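Speaker notes — "The Exit Interview Comes Too Late"
Thursday session, second slot after coffee

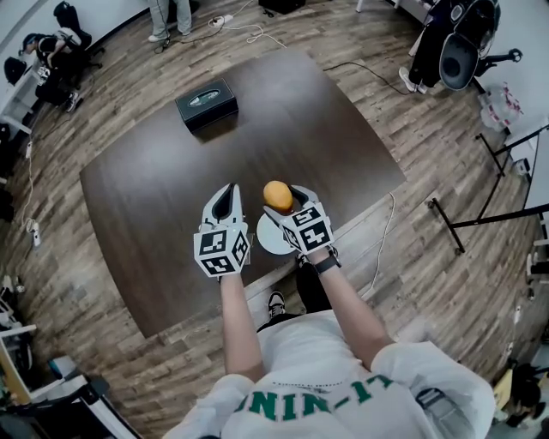 Open with the resignation letter. Read it slowly. "I have enjoyed my time here and wish the team every success." Wait for the laugh from anyone who has written one. Then ask who in the room has learned a single useful thing from a letter like that. Exit interviews are the same letter with a chair on each side. You get a table, two people being polite, and a black box of tissues near the far edge in case politeness fails. The tissues are the most hopeful item in the process. They assume somebody is going to tell the truth.

Slide 2. What we did at Hernine
Say up front that I run HR for a mid-sized company and have no software to sell. (Skillik paid for the coffee. Thank them here, briefly.)

We had 331 exit forms going back further than anyone cared to remember. Yu-na Cho read all of them, which I had asked her to do as if it were a small favor. The top reason for leaving was "new opportunity." The second was "personal reasons." Pause. Between them they explain every departure in human history, including Napoleon's.

Slide 3. Stay interviews
Keep this simple. A stay interview is a talk with someone who still works for you. Thirty minutes, with their manager's manager, never tied to a review. Three questions:
What would you miss if you left?
What nearly made you leave?
What have you stopped bringing up?

Spend the time on the last one. Byung-chul Yang had stopped bringing up the on-call schedule. He had mentioned it to two managers, both of whom wrote it down, and both of whom then resigned for a new opportunity. Fixing it took one afternoon and a spreadsheet. Do not claim it saved him. He may be updating his résumé as I speak.

Slide 4. How it goes wrong
Somebody will turn it into a form. At Hernine that somebody was me. The form had a drop-down menu. Horațiu Mihăilă picked "Other" for every answer and typed "see me" in the comments — he was right, and I went to see him.

The other way it goes wrong is that you ask and then do nothing. People forgive a no. They are less kind about a silence that runs until September. We now reply within 2 weeks, even when the reply is "we can't, and the reason is money."

Slide 5. Questions
If asked about cost: manager time, mostly. If asked about anonymity: there isn't any, it's a conversation. If Mal-soon Tak asks about the pay bands, take it outside.

Leave the three questions up on the screen while people pack up.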